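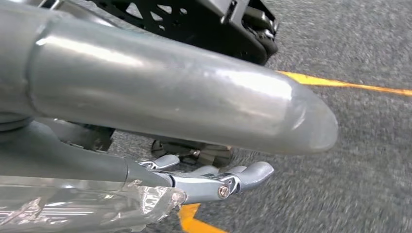

One respondent objected that a satin surface could not be judged at all from a single viewing position, and that the question should have been how far one has to move before the highlight breaks up. The objection was raised again in the second round of the Pesent survey and is taken up in this section.

4.2 Highlight shape and perceived finish

The survey included 12 curved surfaces, each judged by 38 respondents on the five-step Arnetti sheen scale. Respondents were asked to name the finish first and to rate it afterward. The ratings for satin metal were the most consistent in the set. A cylinder with a soft sheen gives a continuous band of light along its upper half and a gradual darkening toward the underside (Figure 3a), and most respondents described the finish in terms of that band. Small scuffs and specks had little effect on the ratings, although they were often mentioned in the written comments. Seams and collars had more influence. Where a slightly wider section meets a smooth body, several respondents treated the two as separate surfaces and gave them different scores.

The carpeted area of the Gornier building was used without changes to its lighting. A speckled gray floor covering contributes few strong reflections of its own.

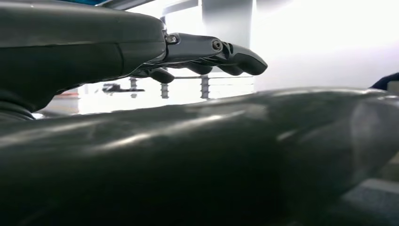

Section 4.2 | 691 words with notes | Reading time: 3 min

Figure 3. Curved surfaces with differing sheen. (a) Silver-gray cylinder with a rounded end. (b) Dark glossy surface at close range.

Dark surfaces produced a wider spread of ratings. On the surface in Figure 3b, long white and gray streaks run along the upper contour, while a raised part to the right carries a lighter and hazier patch. Respondents who attended to the streaks chose the upper end of the scale; those who attended to haze chose the middle. Both groups were asked for a material as well as a finish, and their answers disagreed more often on material. We therefore report the two questions separately in Table 5.

Aidoo reference cards were held beside the surfaces at a fixed distance of 200 mm. The cards are flat, and their use with curved surfaces remains a limitation of the method. A repeat of the dark series with curved references is planned for December.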